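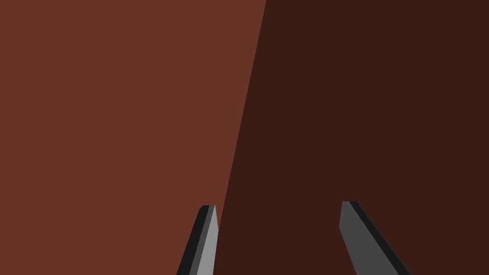 Primance, the small software outfit that has spent the better part of two years teaching simulated robots to tidy up simulated kitchens, put out a new release of its planning and perception package this week, and it is the first one that can admit when it doesn't know where it is. That may sound like a modest thing to celebrate, but anyone who has worked with a wrist camera will understand why the team brought in a cake. A wrist camera spends a surprising amount of its life looking at very little. Two plain brown surfaces, a straight slanted line where they meet, a pair of open fingertips poking up from the bottom, and that is all the software gets to work with. Older versions of the package would take that single line, decide it must be the edge of a counter, and plan a reach toward it with perfect confidence.

The new release, which carries the name Broralow (the team names its releases after made-up villages, and there is a long list taped up by the coffee maker), handles such moments quite differently. Each camera now reports how much it has to go on along with what it believes it sees. When a wrist view is too plain to be trusted, the planner leans on the head camera and the joint readings until something better comes along, and if those disagree too, the arm simply waits. Waiting costs a little time in every run, and the team argued about that for most of the summer, but they have come around to thinking it is time well spent.

Sunita Gallagher, who leads the planning side at Primance, was kind enough to talk us through it at some length. "We used to treat every picture as equally good evidence," she said. "So a blank wall got the same vote as a counter full of dishes, and the blank wall was usually very sure of itself. I lost a good many evenings to that wall." She added that the fix itself was not very large, and that most of the work went into finding out where the bad plans were coming from in the first place.
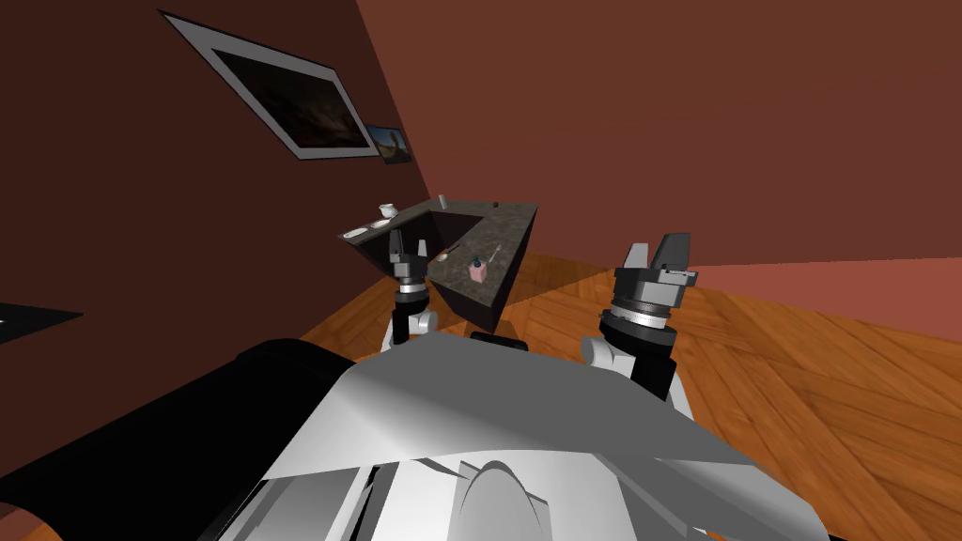

Finding out meant running the kitchen job again and again, and the package was tested over 1000 simulated runs before anybody was willing to sign off on it. Every one of them used a two-armed robot in a room with a stone-topped counter, a few dishes and some utensils. The starting pose was shifted a little each time, and the lighting was changed now and then to keep things interesting. Gallagher's group then went back through the logs and pulled out 151 runs in which the old planner had gone wrong, so they could replay them under the new one. Nearly 80 percent of those now finish without a person stepping in, and the remainder mostly stop and ask for help, a result the group is happy enough to live with for the time being.

The thin utensils are still giving trouble. A plate offers a nice generous rim to look for, Gallagher explained, while a slim handle lying on mottled stone can slip away from the perception code between one moment and the next, particularly when an arm passes in front of it. Her team is trying out a short-term memory that keeps an object's last known place on the books for a few seconds after it drops out of view. An early version of that is included in the release, switched off by default, and she would be glad to hear from anyone brave enough to switch it on.

The release also includes a replay viewer called Stolleck, which lines up all the camera views against the plan the robot was following at that moment, with a slider along the bottom for stepping backward and forward. It started out as a debugging page that one engineer kept for his own use and it has grown a good deal since then. A companion tool for editing room layouts, Ismail, has been updated to match, and layouts saved in the previous version should open without any changes.

Both tools and the main package became available to current users on September 27, 2024. Existing projects will need to have their camera settings exported again before the first run, and the steps for doing so are in the release notes, under the heading on upgrading.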